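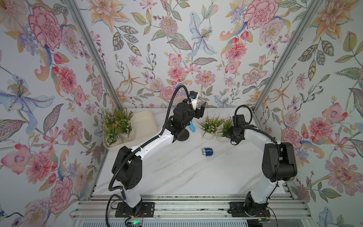
The heat is free only until you have to keep it, I was told on my first evening in Burkasora, and whoever says otherwise has never paid for a tank. I wrote the sentence down. In the next days I heard it again in other forms, from people who are for the new heat store and from people who are against it.

Burkasora lies in the upper Kevska valley, where the winter begins early and the sun leaves the main street soon after lunch. The town has had district heating for longer than most of its inhabitants can remember. Hot water goes out from the boiler house under the streets, gives its warmth to 1427 homes, and returns cooler to be heated again. For decades the boilers burned heavy oil. Later they burned gas, and when the price of gas rose, the town began to look at its own roofs and at the south slope behind the school.

On that slope there are now long rows of solar collectors. They don't make electricity, and visitors often confuse this. They make hot water, and in summer they make far too much of it. A town which needs heat for showers and dishes cannot use what the slope produces in July. In January, when everybody wants it, the collectors may stand under snow.

So the question in Burkasora is how to carry the summer into the winter. The answer that was chosen is a pit. It was dug below the collectors, lined with a strong plastic sheet, filled with 3000 cubic meters of water and closed with a floating insulated lid. The company Turnard designed it and is still responsible for the lid. Seen from the road it could be a sports field that somebody forgot to mark.

A pit is cheaper than a steel tank of the same volume, and this was decisive. The ground carries the weight, and the sheet has only to be tight. But the lid is a difficult thing. It must keep the heat in, let the rain run off and move a little when the water below it expands. In the first winter, rain collected in the middle and the lid sank there like an old mattress. Turnard sent two pumps and after that rebuilt the slope of the surface. Since then the water goes to the edges – most of the time.

I asked at the boiler house how much of the stored heat is lost before it is needed. The answer was a long one. A small pit loses more, in proportion, than a large one, and the pit in Burkasora is small. By the end of November it is no longer hot enough to feed the network directly. Then a heat pump, supplied by Nambiar, takes the lukewarm water from the pit and lifts its temperature. The heat pump uses electricity, of course, and those who are against the project like to mention this first.

They have also other arguments. The network itself is old. Some of the pipes were laid without good insulation, and in the lower part of the town the snow melts in a straight line above them. Why store heat with so much care, a letter in the local paper asked, and afterwards give it to the pavement? I find this a fair question. The town answered that pipes will be replaced street by street, starting with the lower part, and that the store could not wait because the grant had a time limit.

The grant is one side of it, and the bills are the other. A household in Burkasora pays a fixed sum for the connection and a second sum for the heat it takes. The fixed sum went up when the pit was built. The second has stayed stable, also in the year when gas was very expensive in the neighboring valley. For a family in a large house this is a good exchange. For a single person in a small flat, who turns the radiators down and wears a sweater, it is less good. Nearly 1000 people signed a petition asking for a different division of the costs, and the town council will discuss it in September.

Other towns in the Kevska valley are watching. One of them wants a bigger pit without collectors, filled by the waste heat of a sawmill. The engineers I spoke with liked this idea, because a sawmill works also when the sky is gray.

On my last morning I walked up to the pit again before the bus came. The air was cold, there was frost on the grass, and along one edge of the lid a narrow strip had stayed green. A man with a dog told me that this is the place where the insulation is thin. They know about it, he said, and they are coming in spring to repair it.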